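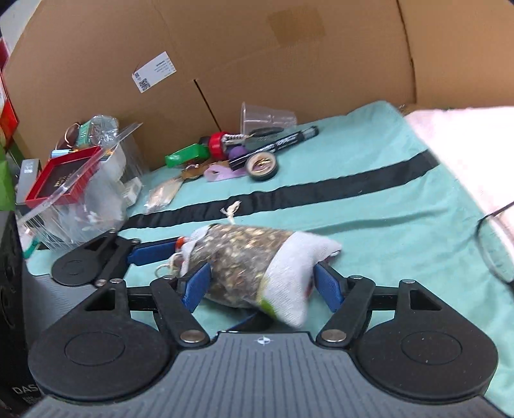
I have a theory that every household has one box it never unpacks. Ours came with us from the old flat in Prutmont, where it had already sat behind the bedroom door for the whole of the tenancy, and before that it lived in my mother's garage. I had come to think of it as furniture. It held up a lamp for a while.

The reason I finally got round to the odds and ends was a key. Damián Salinas next door had asked, in the very polite tone he keeps for things that have been bothering him for months, whether we still had the spare he gave us when he went away in January. I said of course we did. I said it would take me two minutes. Then I closed the door and went quite cold, because I had no more idea where that key was than where I'd left my youth.

So out it all came, on to the teal cloth with the black stripe. The cloth is a relic too. I bought it at Skidley market for a table we no longer own, and the table was the wrong size for it in the first place. The pink towel came out at the same time and has been following me about since university. I don't believe it has ever been anybody's favourite towel, and it has outlived all the ones that were.

My method with clutter, if you can call it that, is to spread everything where I can see it and then make tea. I recommend the tea. The spreading is more of a mixed blessing, as things you had happily forgotten start looking at you. There was a purple ball, which I am certain is a dog's ball, and we haven't had a dog since Rimano Road. There was a green plastic toy that both children denied ever having met. There was a roll of tape in black and gold, which must have been bought for a Christmas when I had ambitions.

And a brass key! I held it up in triumph, marched next door in my slippers, and it didn't fit. It didn't go in at all. Damián was extremely nice about it and offered me a biscuit. It doesn't fit our door either, or the shed, or the bike lock, or the little cash tin that came from my aunt (and has never had any cash in it). I have now put it back with the rest, where presumably it will wait for me to get hopeful again.

You would think the key ring might have helped. But what the key ring had on it was a red bottle cap. I can see how that happens, in the sense that I have been nineteen, but it does seem hard that the bottle cap should get the ring while the key goes about loose. 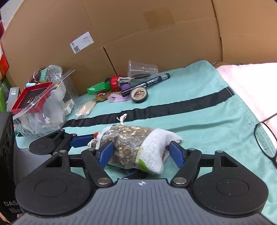

Then there was the bird food. I am told by my sister, who has a proper garden and opinions to go with it, that you should buy seed by the sack from Dhillon's on the corner and decant it, and that little mesh bags are for amateurs. Well, I'm an amateur. I like a little bag. It has a drawstring, it has some dignity, and when I forget to put it out for a whole winter I have wasted a small amount of seed and can live with myself. A sack would haunt me.

The one glove I had less of an excuse for. I own, by the evidence of the hall drawer, a great many gloves, and very few of them have ever been introduced to one another. I used to throw the single ones away. Then the partner would turn up inside a coat, naturally, and I'd have to throw that away as well, and feel like some sort of villain in a folk tale. So now I keep them all. This is how people end up in the newspaper.

I did try to be strict. I read an article once that said you should handle each object and decide within 20 seconds, and if you can't decide, out it goes. I gave the marker pen its 20 seconds and it passed, in that I tried it on the back of an envelope and it wrote. The plastic cup took longer. It is a clear plastic cup. It has no merits beyond that. I spent what must have been 25 minutes on whether it might come in useful for rinsing brushes, and I don't paint.

By four in the afternoon I had a bin bag containing two old receipts and a dead elastic band. Everything else had been found to be essential. My husband came in, looked at the heap, took his coat off very slowly, and asked if this was the before or the after.

I should have liked to say after. I am 52 years old, I have moved house more times than is sensible, and I had pictured myself by now as somebody with labelled tubs. What I have is cardboard. It still has the shipping label stuck on it at a tilt, as it has had through two sets of curtains, and I no longer notice it until visitors do. 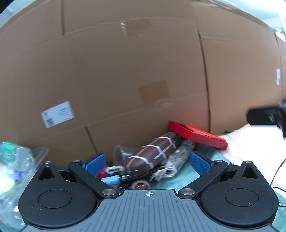 The cardboard. It stays, for the time being.

Damián's key was on the hook by the back door, under the dog lead. He has his biscuit tin back too.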